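Ditside Allotment and Garden Association
Minutes, March 24, 2022

Present: Cameron Paterson (chair), Ludger Ackermann (minutes), 15 members. Two people came for the choir and stayed.

1. Last minutes. Agreed, after Ludger changed "shouting" to "discussion."

2. Water. The bill came to $1,826, our highest yet. Cameron suspects the sprinkler on the east plots, which has been seen running in the rain. Its owner said the rain had been light. Hoses will be held by hand until July, when we look at the meter again.

3. Compost. Over 700 pounds delivered, all of it to the wrong gate. Moving it took a morning and most of our goodwill. Ludger will write to Marín and ask that the driver be given the map. The driver says he was given the map.

4. Seed order. Neltix potatoes for those who want them. Cameron asked for a limit of 10 bags per plot. A member asked whether this was aimed at him. It was – carried with one against.

5. Shed lock. The new one works. The key is on the hook, and the hook is inside the shed. Cameron to call a locksmith.

6. Restroom. Long talk on whether to refit the old one or keep walking to the gas station. Aseo has quoted for a plain white toilet and a new floor drain. Members liked the toilet and disliked the quote. Put off to the next meeting, as it was at the last.

7. Other business. The scarecrow is to be returned, no questions asked.

Closed when the choir wanted the room back.

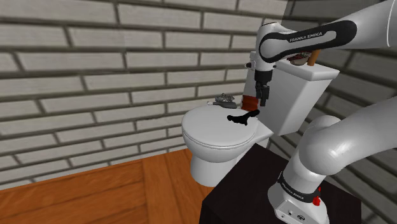 Anyone with views on item 6 should put them in writing to Ludger, on one side of the page. Drawings are welcome but will not be passed around again.

Contact the secretary | © Ditside Allotment and Garden Association | Back to top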